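赫托诺旧电脑翻新项目6月启动 首批902台台式机进入拆检

格鲁维尔讯
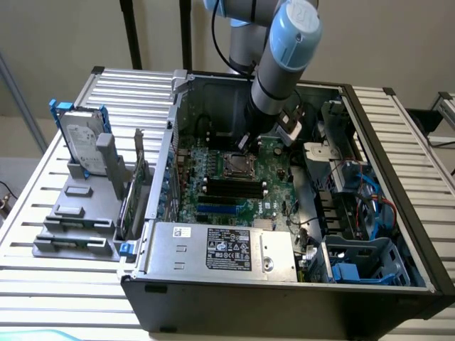
一台侧放在工作台上的戴尔台式机机箱,内存插槽未装内存条,处理器位于主板插座内。

电子设备回收企业Tronard宣布,与赫托诺职业培训中心合作的旧电脑翻新项目于6月正式启动。首批902台台式机由格鲁维尔当地的学校和企业捐出,目前已运抵Tronard仓库,开始逐台拆检。

按照项目流程,机器到库后先登记编号,再打开侧板清灰,检查主板、电源、处理器插座和内存插槽。可以继续使用的主机将更换硬盘、补装内存,重新安装操作系统;无法修复的,拆下可用零件入库,余下的金属和电路板交由有资质的企业处理。捐赠设备中的原有硬盘一律单独拆出并销毁,捐赠单位可索取销毁记录。

Tronard运营经理Teguh Lubis表示,台式机结构规整,配件通用程度较高,适合成批翻新。“这批机器里,电源和内存的问题最多,主板坏的比较少。我们估计约有77%可以重新使用。”

翻新后的主机将配齐显示器和键盘,分配给社区图书室和培训教室,每台提供90天保修。保修期内出现硬件故障的,由Tronard负责上门更换。

赫托诺职业培训中心将安排两个班的学员参加拆检和装机实习。课程负责人Mawar Goh介绍,学员先学习断电、防静电和零件标识,通过考核后再上手装机。“以前上课用的是固定的几台教学机,型号单一。现在学员能接触到不同年份的主机,也要自己填写检测单。”

第二批设备的捐赠登记已经开放,接收台式机、显示器及配套线材,暂不接收打印机和笔记本电脑。有意捐赠的单位可向Tronard格鲁维尔仓库索取登记表,数量较多的可预约上门收取。

媒体联系人:Ebise Seyoum,Tronard对外联络部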